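Home | News | Releases | Members | Events | Contact

Print this page | E-mail this page

FOR IMMEDIATE RELEASE

Tomar publishes handling practice for two-armed robots picking molded parts

FOKHAM, Saturday, August 29, 2026 - Tomar, the members' group for small parts handling firms, today put out its first good practice guide for humanoid and two-armed robots that move molded plastic parts between bins and shelves. Free to download. 44 pages, plain English, no login.

The guide covers the dull stuff that existing safety rules leave to the site: where the bin goes, what goes in the bottom of it, how a hand should take hold of a thin shell, when the second arm may reach in, what a person on the floor is allowed to do while the arms are up. It does not replace any safety standard or a site's own risk assessment and says so on page one.

"Members kept asking us the same thing," said Ingvar Briem, who led the drafting. "They had the machine, they had the paperwork for the machine. They didn't have anything for the ten feet around it."

Work began in March. Draft clauses went to 134 member sites for comment, and 711 comments came back, a lot of them on grip and a surprising number on packaging.

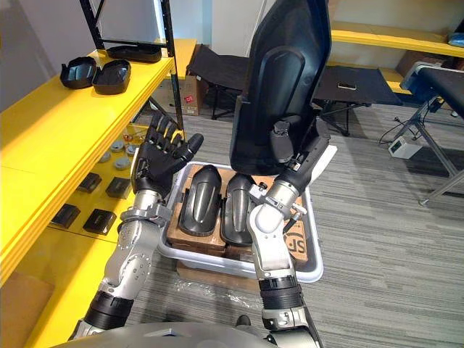
Grip first. The guide asks for each part to have a written hold point, agreed before the first run, and for that point to be on a rim or an edge wherever the part has one. Faces that show in the finished product are off limits unless the customer signs for it. Where the two hands on a robot are different types, each needs it's own hold point list. A list written for one can't be carried over to the other without a fresh trial.

Bins. Cardboard or other soft packing under shell parts, flat, no loose flaps standing up. Parts in a single layer if they are curved and glossy. Bin to sit on the floor or on a fixed stand, marked position, same place every shift. If the bin gets moved the run stops and the position is checked again. Sites told us this was the clause they'd argue with most and then mostly didn't.

Two arms, one bin. Main change from the draft. Earlier text barred the second hand from entering the bin while the first was holding a part. Comments said this slowed everything down and gave little back, so the final version allows it provided the held part is clear of the bin rim and the second hand is moving at the reduced speed set by the site.
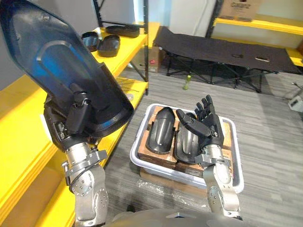

Left hand holding one curved panel clear of the bin, right hand open over the parts inside.

Floors. Wrap, film and offcuts to be cleared from the reach area before a run and again at every part change. Cables on the floor to be routed outside the reach area or covered. Seats, tables and personal items go outside the line too. The guide gives a one-page walk round sheet for this which can be copied and pinned up.

People. Reach area marked on the floor. No one steps in to straighten a part while the arms are powered, however quick it looks. One named person per shift holds the stop control, and the name goes on the sheet.

Records. Dropped parts, slipped grips and unplanned stops to be logged the same day. Short form, 2 pages, in the back of the guide. Tomar will collect forms from any site willing to send them, with site names taken off, and use them for the next edition.

Ditte Sveinbjörnsson, operations lead at member firm Comow, said her site had worked to the draft over the summer. "The bin clause was a pain for a week and then it was just how we do it. What I would like next is something on shelves. Hight of the boards, how deep a hand should go, what can sit behind the part it's reaching for. The guide is thin there."

Briem agreed the shelf section is short. A working group is being set up, members who want to join should write to the Fokham office. Sites with open shelving on more than one side of the robot are especially wanted.

The guide applies to fixed-base and wheeled robots alike. Walking robots are out of scope for this edition.

Copies: download from the Publications page, or ask the Fokham office for print. Training packs to follow, date to be confirmed.

ENDS

Notes to editors

Tomar is a membership group for firms handling molded and pressed parts. Comow is a member. Interviews with Ingvar Briem can be arranged through the press desk.

Print this release | E-mail this release

Related releases

- Domon joins Tomar as associate member
- Draft handling clauses: comment period now closed
- Walk round sheet, large print version
- Marking reach areas on carpet and other soft floors
- Call for members: shelf working group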